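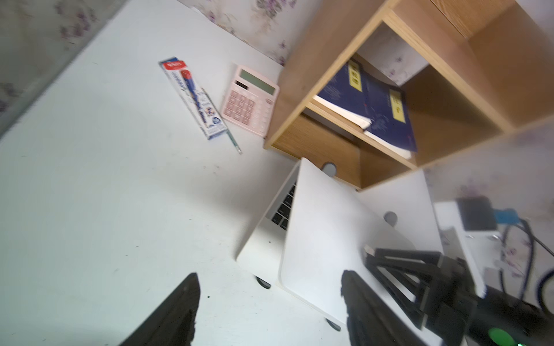 Import rules for samples and personal effects apply to any item that crosses a customs border, whatever its value. The value decides which procedure is used, and the procedure decides who fills in the form. A low-value consignment is cleared on a short declaration with three entries: description, quantity, value. The description must let an officer tell the goods apart without opening the parcel. Take a pen box, white with a red end cap area and a blue pen printed along its length, and a thin pen lying loose beside it. "Stationery" is not accepted for either. "Pen, one, in retail box" is accepted, and a loose pen is entered on its own line. The same rule holds for cosmetics, spare parts and printed matter.

2. Temporary admission

Goods brought in for a limited period and taken out again in the same state may enter without payment of duty. The holder gives security, which is released on re-export. For the purposes of this course, assume security at 100 percent of the duty that would be due.

Time limits used in the exercises:
Trade fair goods: 90 days
Professional equipment: 90 days, may be extended once
Commercial samples: 20 days

The period runs from the date of acceptance of the declaration - not from the date of arrival. Students lose marks on this point every year.

An extension is requested in writing before the period ends. A request received afterward is treated as a new application, and duty becomes payable for the gap.

3. Worked case: Fistico

Fistico ships display units to a fair. The declaration is accepted two days after the truck arrives. One unit is sold at the stand to a local buyer, Ahmadpour. The sold unit leaves the temporary procedure and must be declared for home use before it is handed over. The remaining units stay under the original declaration. The security is reduced once the duty on the sold unit has been paid.

Note that the seller remains liable until the second declaration is accepted. A private contract between Fistico and the buyer does not change this.

4. Reading for the next session

Farouk, handout on guarantees, section 2
Jafarzadeh, notes on re-export evidence
Case file Lado (bring a printed copy)

Written answers to the Lado case go to Jonas Rüegg. Late work is accepted up to the start of the session.

Revised 8 July 2022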